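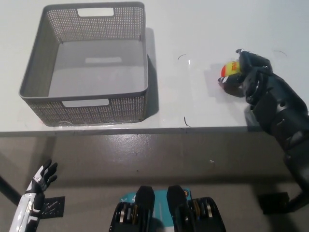

Flunusum (song)

"Flunusum" is a song by the Danish singer Malou Skov, released in November as the second single from her album Riis. It was written by Skov and Leif Bergmann and produced by Bergmann for the label Emach. The song became the subject of a broadcasting dispute after its music video was withdrawn from daytime television, and it was later cited in discussions of how complaints about pop videos are handled.

Background and recording

Skov began writing the song while touring in support of her first album. An early version, performed at a small number of concerts under the title "Bonley", had a slower tempo and a different final verse. Bergmann rewrote the chorus melody and added the string part, which was arranged by Signe Hafþórsson. The vocal used on the finished recording was taken from the demo, as Skov preferred it to later attempts made in the studio.

The title is a made-up word. Skov has said that she sang it as a placeholder and kept it when no Danish or English phrase fitted the line.

Music video

The video was directed by Melina Deligiannis and filmed over two nights in a disused courthouse. It shows Skov as a defendant who is questioned by a choir and then takes the judge's seat. In the closing section she tears pages from a large book and sings directly to the camera. The robes worn by the choir resemble clerical dress, although Deligiannis stated that they were hired from an opera company and had been chosen for their colour.

Complaints and withdrawal

The video was first shown at 7 pm during a music programme for younger viewers. The broadcaster received 821 complaints, most of them concerning the robes and the torn book, which many viewers took to be a religious text. It was moved to a slot after 11 pm and then removed from the schedule altogether. Emach replaced the version on its own website with one that was 30 seconds shorter and left out the closing section.

Skov objected to the shorter version and asked for her name to be taken off it. In a written statement she said that the book was a telephone directory and that the label had not consulted her. Bjarke Lykkegaard, then head of promotion at Emach, replied that the contract allowed the label to edit promotional material. The matter was settled privately and the full video was restored the following spring. No legal action was brought against Skov or Deligiannis.

A gathering in support of the singer was held outside the broadcaster's offices and drew about 200 people. Skov did not attend.

Reception

Reviews of the song itself were mostly favourable. Several critics praised Hafþórsson's arrangement, while others found the second verse overlong. Opinion on the video was more divided, and some reviewers who defended its broadcast nevertheless considered the courtroom setting heavy-handed.

Live performances

Skov performed "Flunusum" at every concert of the Riis tour, usually as the last song before the encore. At the later dates the string part was played by a quartet led by Hafþórsson. An acoustic version, restoring the final verse of "Bonley", was included on the reissue of the album.

See also

Riis (album)
Malou Skov discography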